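4.2 Recovering gripper pose when the markers drop out

Each hand-held gripper carries a cube printed with square fiducial markers, and the head camera estimates the pose of both cubes in every image. When at least 2 faces of a cube are in view, the solver uses all visible corners together. With one face only, the pose is ambiguous at shallow angles, and the tracker keeps both candidates until a later image settles the matter.

Long objects are the hard case. A pole or a stand assembled with both grippers close together tends to put one cube near the other, and the wearer's forearms can hide either of them. The background matters as well. In Figure 3 most of the area past the handrail is an open atrium with people and tables on the floor below, so the visual odometry has features at very different depths to work with.

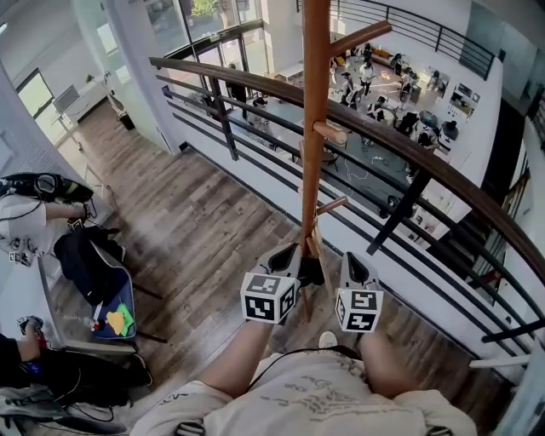 Figure 3. Two-handed hold on a wooden pole with pegs, beside a curved handrail. A marker cube is attached to each gripper.

We handle this in two steps. First, features that belong to the arms, the grippers or the held object are masked out before odometry is run. An early version of Skovard, our tracking package, left the held object in, and a large pole moving with the hands was sometimes taken for motion of the head. Second, when a cube is lost we carry its last pose forward using the other cube and a rigid-grasp assumption. This only holds while both grippers are closed on the same object – the planner checks the jaw signal and drops the link as soon as either side opens.

The carried pose is trusted for 500 milliseconds. After that the segment is flagged and left out of policy training, though we keep it for the perception set. Longer windows gave us more usable segments but let the two grippers drift apart along the pole, and the learned policy then regrasped in the wrong spot.

Tuning was done on about 3000 segments. We did not tune separately for indoor balconies, stairs or other places with a drop behind the work, and the same thresholds are used throughout. The replay tool, Clotton, shows carried poses in a different colour from measured ones so that an annotator can reject a segment by eye. Mirrored surfaces and window glass remain a problem for the odometry, and we return to them in Section 5.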